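Hands on: the Orik two-arm cell at the Cundumeck open day

Reviewed from the demonstration on 16 November 2025. Price as quoted at the stand: 3594 for the training package without arms.

Cundumeck opens its workshop twice a year, in April and again in the fall, and uses the occasion to run whatever it has on the benches. I went for the Orik package, a tabletop handling kit for teaching labs and small integrators. It consists of a set of printed-tag workpieces, rails to bound the work area, calibration files and a scheduler license. The arms are bought separately. I had an hour and a half at the bench, most of it with Sebastião Rangel, who ran the demonstration and let me change parameters between runs.

The task shown was a cover-and-uncover routine. A piece with a ball head sits in a square holder, a cup goes over it or comes off it, and a flat board with four tags gives the system a reference on the table. It is a modest job. It does exercise most of what a beginner gets wrong: approach height, grip width on a tapered surface, and release without dragging the part sideways.
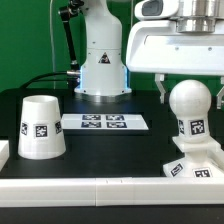 Setup was already done when I arrived, so I asked for it to be torn down and repeated. Clearing the stored calibration takes one command. Registration then runs in two stages, first the table reference and then the individual workpieces. The software reports a residual for each tag and refuses to continue if any one of them exceeds the limit in the configuration file. I would have preferred a warning with an override. A teaching lab will want students to see what a bad registration does to a pick, and at present the only way to show them is to edit the limit by hand and restart the scheduler.

The second registration finished without intervention. The third stopped on a tag that was catching glare from the ceiling lights. Moving the workpiece a little cleared it. The manual says that matte tags are supplied, and the tags are better than most, but the black tabletop is glossy enough to show reflections and I would budget for a matte mat or a diffuser over the lamps. Neither is in the box.

Tag placement is sensible. The cup carries several around its side, so a usable one generally faces forward however the part has been set down. The holder has tags on its base as well as the one on the stem of the ball piece, and the software treats the two as separate bodies. That matters when the piece is seated badly: the scheduler compares the two poses and flags the difference before the arm commits to anything. Rangel seated the piece at a slight tilt to demonstrate the check, and the flag came up in the log as expected.

The scheduler is the main thing you are paying for. Motions are written as short blocks in a plain text file, each with a target, an approach vector, a grip width and a timeout. There is a graphical editor too. I used it for ten minutes and went back to the text file, because the editor hides the approach vector under two menus and that is the value you change most. Files saved from the editor are reordered alphabetically by block name, which makes version control tedious.

Blocks can be chained with conditions. A typical one holds the gripper at the pre-insertion height until the pose of the lower part has been stable for a set number of frames. The default is 20. I lowered it to five and saw no difference at the speeds used in the demonstration, though I would leave it alone on a bench that shares a floor with heavier machinery.

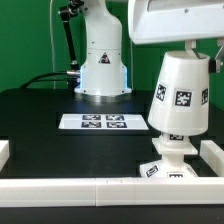
Grip width on a tapered part deserves a paragraph. The supplied profile for the cup assumes contact at mid-height. If you grip nearer the narrow end, the fingers close farther than the profile expects, and the scheduler reads that as a missed grasp and aborts. The fix is a second profile, and the procedure for making one is on the last page of an appendix. It should be in chapter one. Anyone who teaches with this kit will meet the fault in the first session.

The force limit is set globally, in one place, for all blocks. I consider this the most serious omission in the current version. Placing a cup over a ball head and pressing a part into a square holder call for different limits, and the workaround (a script that rewrites the global value between blocks) adds a pause each time and is easy to leave in the wrong state after an abort. Rangel confirmed that per-block limits are planned. He did not give a release date.

Abort behavior is otherwise good. Stopping a run in the middle of a descent leaves the arm where it is, with the grip maintained, and the resume prompt offers three choices: continue, retract, or release in place. The third asks for confirmation. I stopped four runs at different points and resumed all of them without having to register again.

Logging is thorough and a little excessive. One short session left 962 entries, most of them pose updates that differ in the last decimal. A filter exists. It has to be switched on for each session, and the setting is not remembered. Exported logs are plain comma-separated text with a clear header row, and they opened in my usual tools with no conversion.

The rails are simple and do their job. They come in segments that join end to end, and the seams stay visible once assembled. They mark the edge of the permitted area for people at the bench; the software limits are set independently and must be entered by hand. I would like a tool that derives one from the other, as the Dönmez bench kit has had for two versions.

Comparison with the Dönmez kit is hard to avoid, as the two are sold to the same buyers. Dönmez has the better editor and the better manual. Orik has the better log format, the better resume logic and a more useful set of workpieces. The Jaltside cell, which I reviewed last year, is easier to start with than either and runs out of room sooner, having no conditional blocks at all.

Durability I can't judge from one visit. Cundumeck states that the workpieces are rated for 1000 grasp cycles before the tags need replacing. Replacement tags are sold in sheets. Ask for the sheet with alignment marks, since the plain one has to be positioned by eye and each part then needs its offset measured again.

The open day itself was well organized for this sort of evaluation. Benches were staffed, visitors were allowed to touch the keyboards, and the talk in the side room was short. Noise was a problem by midafternoon, and I missed part of an explanation of the time synchronization between arms. The printed handout doesn't cover it. I have written to ask and will add the reply when I have it.

Recommendation: suitable for a teaching lab with at least one person comfortable editing configuration files. Integrators should wait for per-block force limits. If you already own the Dönmez kit, the workpieces alone are worth buying, and Cundumeck will sell them without the license if you ask.
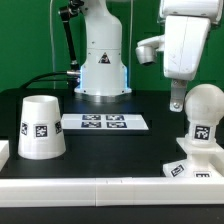

Emmanuel Waweru: We have run the Orik package since April and I agree on the force limit, less so on the registration check. Students here used to lower the quality threshold themselves and then spend the lab hour chasing bad picks. A hard stop suits us. On the grip profiles, you can avoid the appendix procedure by copying the stock cup profile and changing only the closing width and the contact height. The scheduler picks it up on the next restart. One caution: give the copy a name that sorts after the original, or the editor will load it as the default.

Reply from the reviewer: Thanks, I hadn't tried copying the profile. Does the restart clear your registration as well? On the demonstration bench it kept the table reference and dropped the workpieces.

Emmanuel Waweru: Same on ours. Table reference stays, workpieces have to be registered again. We put both steps in one startup script and leave the log filter command at the end of it.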